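**Uvis opens toy library in Sikeo, with free loans for families from August**

July 1, 2021

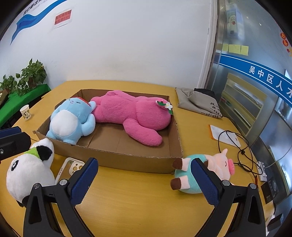 One mother who joined the planning evening, and who asked to stay unnamed, told us that her children play with a new toy for a week and then forget it, and that she would be glad to bring it back and take home another one. Many parents have said the same to us during the last year. With this wish in mind, Uvis is pleased to announce the opening of a toy library in Sikeo.

The library will open its doors in August in the old reading hall on Amini Street. The building dates from 1826 and has served the neighbourhood as a grain store, a school and, most recently, a centre for evening courses. The ground floor has been repainted in light colours, and a ramp was built at the side entrance for prams and wheelchairs.

At the opening, 300 toys and games will be ready for lending. The collection includes puzzles, building sets, dress-up clothes, soft toys and board games for the whole family. Of these, 70 were chosen specially for children under three years.

Membership is free for every household in Sikeo. A family may borrow four items at one time and keep them for three weeks. If another family does not wait for the item, the loan can be renewed once by telephone or at the desk. There is no fine for late return, but new loans are possible only when the old ones have come back. Small damage from normal play does not need to be paid. We ask only that missing pieces are reported, so that the next child does not receive a puzzle with a hole in the middle.

Soft toys are washed after each loan, and hard toys are wiped with a mild cleaner. This work takes two days, therefore a returned toy is not on the shelf again immediately.

The project was made possible by a grant from the Ikar Fund, which pays the rent and the shelves for the first two years. Until now, 158 households have put their names on the list. Registration stays open, and it is not necessary to live near the hall.

Donations of used toys are welcome from the second week of opening. They should be clean, complete and in working order. Unfortunately we cannot accept toys with button batteries, helmets or car seats.

A quiet hour with softer lighting will be offered each morning for children who find a busy room difficult. Please tell the desk in advance if your child would like to use it.

Registration forms are available at the Amini Street entrance and at the Uvis office. Members of the press who wish to visit the hall before the opening are kindly asked to contact the Uvis office.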